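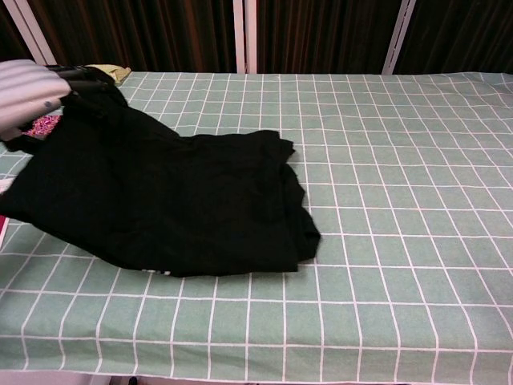

The Thin Laptop Is Selling Us Less and Calling It Progress

17 March 2022

Every spring the laptop makers come around with the same pitch, and every spring a good part of the press repeats it. The new one is thinner. It's lighter. It has a faster chip with a bigger number on the end, and it costs a bit more than the last one, but look how thin it is.

This year's version of the story belongs to Benley, whose Rilmont 14 starts at $1198 and has been called a workstation in most of the coverage I've read. I'd like to know what work people have in mind. The base model has its memory soldered to the board. If you find out in August that you bought too little, your choices are to live with it or buy another computer.

I've had one on my desk long enough to get past the nice first impression. The screen is good. The keyboard is fine. The processor is quick for the first few minutes of a long job, and then the fans come up and it slows itself down to keep from cooking. My video export took 26 minutes. The same export on the older, fatter Benley I was supposed to want to replace took 20. That's a single test by one person with a stopwatch, so make of it what you like, but I notice that the ads only ever talk about peak speed. You don't buy a truck based on how fast it goes down the driveway.

Defenders of these machines say most buyers never open the case. True enough. Most buyers never change their own brakes either, and they'd still be upset to learn the wheels were glued on. A battery wears out. A drive fills up. Someone has to be able to get in there, even if it's the kid at the repair counter and not you.

Then there's Nerska, the smaller outfit that makes all the right noises about repair. Its new model has two memory slots and a battery held in with screws, and I was ready to like it. But the replacement battery has been out of stock on its own store every time I've checked. A part you can't order might as well be soldered too. I'll believe in the repair program when I see the parts on a shelf.

The screen claims deserve the same cold eye. Dunleavy says its panel reaches 800 nits. Read the footnote and that's for a small patch of the screen, in HDR, for a short burst. Sitting by a window with a spreadsheet open, you'll get a good deal less.

None of this makes them bad computers. I've used worse and paid more for it. What bothers me is how easily we take the spec sheet at its word, when the people who wrote it have every reason to show us the best minute of the machine's day. Ask the store for a sustained test. Ask what a battery costs and whether they have one in the back. If they can't tell you, keep the old laptop another year.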